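Mar 22, 2018

# The coffee corner, and why everybody has one now

*Sosina Ayele goes looking for the smallest room in the building. It isn't a room.*

Started with a table. It usually does. Somebody at work gets tired of the walk to the high street, brings in a machine, finds a socket, and by the end of the week there are cups. Then a tray. Then a row about who emptied what.

I've spent most of a month poking round other people's coffee corners for this piece. Offices, a print shop, a dentist's back room, two workshops up in Brullgate. 22 of them, all told. Not a proper survey. I turned up, I asked for a coffee, I looked at the table.

The table matters more than you'd think. Rocío Farías fits out small offices under the name Climstead and has strong feelings on this. "People spend a fortune on the machine and then stand it on a filing cabinet. It wobbles. You can hear it across the room." She likes wood or something that looks like it, pale, wide enough to put things down on. Elbow room, she calls it. A hand's width either side of the machine is what most people leave. She wants three times that.

Pale shows the drips, I said. "Good," she said. "Then you wipe them."

Next, the tray. Every corner I saw had one or was about to. Tin, bamboo, a baking sheet at the dentist's. Plastic is the popular one, and for good reason, it's cheap and goes in the sink. The trouble is that a tray starts life as the place for clean cups and ends up as the place for everything else. Spoons, sachets, somebody's keys. And it marks. Milk, limescale, sugar, who knows. After a few months you get that chalky bloom in the middle that a quick rinse won't touch.

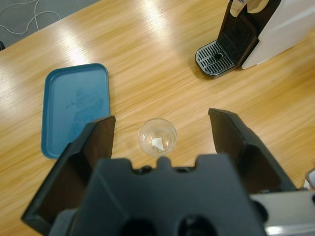
*Blue tray, glass cup, drip tray: the whole corner on one table.*

White vinegar for the bloom, if it's limescale. Warm, not boiling, twenty minutes, then a soft brush. If it's a scuff you're stuck with it. Shewit Alemayehu runs the kitchen at Flemach, a shared workspace with 44 desks and one machine, and she's given up on scuffs altogether. "It's a tray. It's been leant on." She swaps hers every August and the old one goes under the plant pots.

Glass or china? Split down the middle on this. China keeps the heat. Glass you can see into, handy, because a cup left out on a table collects things. Crumbs, corners of sugar packet, a bit of torn paper. Look before you pour. I didn't, at the print shop, and drank most of an espresso before I met the staple.

Small glass cups also stack badly, chip at the rim and vanish. Natnael Teshome bought in 98 of them for his two cafés and the workshop he shares with his sister Tsegereda, and reckons on replacing a third each year. He doesn't mind. Says a short coffee in a thick mug looks like something left over from yesterday.

Tsegereda does mind, a bit. She does the accounts.

It was her I ended up talking to longest, mostly about drip trays. Nobody writes about drip trays. It's the part you handle most after the buttons and it gets a line at the back of the manual. Slotted grate on top, basin underneath, and a smell if you leave it over a long weekend. Her rules, copied off the card taped to the workshop wall:

- Empty it last thing, even if it looks fine.
- Grate out, rinse, dry it standing up.
- Wipe UNDER the front edge. Coffee gets beneath and the wood goes dark.
- Don't put a hot cup on the lid of anything.

The third one she says with feeling. There is a ring on their old table, brown, half moon shaped, that has survived sanding twice. Zeleke, the joinery firm downstairs, offered to plane the whole top. She turned the table round instead and it faces the wall now.

Cables, last thing. Everyone hides the one on the machine and forgets the rest. Chargers, the extension lead, a loop of somthing across the carpet that you'll find with your foot while holding a full cup. Rocío clips hers up the back of the table leg. Shewit uses tape. The dentist had a rug over it, which please don't.

So what does it cost? Depends on the machine, obviously. Leave that out, and the corner itself is small money. A second-hand table, a tray, a box of glasses, a brush. Climstead will do the lot, table included, fitted, and the dearest one Rocío has ever built came to £1128. That one had a shelf for biscuits and a brass rail. The owner drinks tea.

My own, since people keep asking: the end of a desk, one mug, no tray. I went out and bought a tray on the way home from Brullgate. Green. It has keys in it allready.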